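Pulleck House Shared Kitchen, minutes of the March meeting
Started 6:30 p.m. in the downstairs kitchen

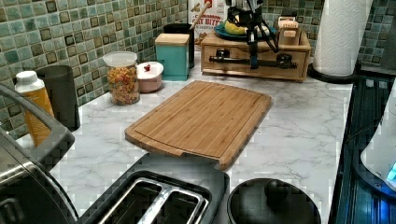 The counter by the green tile, with the bamboo board

Present: Helju Laur (chair), Kwok-wai Tse (minutes), Oveck, Baldursdóttir, both people from the Jalimari room, and two new residents. Welcome!

1. Last meeting
Minutes accepted with one fix: the dish towel money was 17 dollars, not 71. Sorry, my typing.

2. The counter
Lots of love for the counter this month. Helju said she cooks down here more than she does upstairs now, and several people said the same. We talked for a good while about what gets to live on it. Agreed:
The bamboo cutting board stays out, in the middle, where everybody can get at it. Bread, fruit and vegetables on the bamboo, raw meat on the plastic boards from the drawer. Wipe out the groove around the edge when you're done. Please don't leave the board soaking in the sink.
The toaster stays out too. Oveck asked if we could get one with four slots and there was real excitement about this, but it would mean losing space, so two slots it is for now. Crumbs get emptied by whoever is on the kitchen rota.
Cereal stays in the clear jar with the white lid. Baldursdóttir loves seeing the colored rings against the tile and so do I. Refill from the bag in the tall cupboard, and write it on the shopping list when the bag gets low.
Bottles and canisters go along the back wall so the front is free for chopping.

3. The tile
Kwok-wai (me) has been cleaning the grout with a soft brush and baking soda, one small patch at a time. It's a great job to do with a podcast on! Two people offered to take the left side. No bleach, please.

4. Soup night
Going ahead, starts at 6. Eight people have signed up to cook and we are expecting more than 500 dumplings, which is wonderful and a bit wild. Pot lids need to go back with their own pots afterward. Jalimari room will bring bowls.

5. Other business
Helju to price a second bamboo board. Oveck to label the drawer. The window latch is still stiff.

Closed 7:40 p.m., then toast.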